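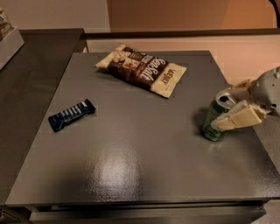
**Category: Grippers > Faults and safety**

**Gripper does not release can after stop**

Posted by Ľubomír Matoušek, 22 Nov 2018

Our arm holds a drink can by the side and the top. After a protective stop, the fingers stay closed and the log shows error 2216. The snack bag and the small bar give no such trouble. It happened three times in March and now again. Is it safe to pull the can out by hand?

**Lacey Nuttall**

Please do not pull. Cut the power first -- stored force can close the fingers on your hand. Then use the manual release, and check the grip force setting before you restart.

**Grulta**

Same with mine. I restarted it two times and it opened.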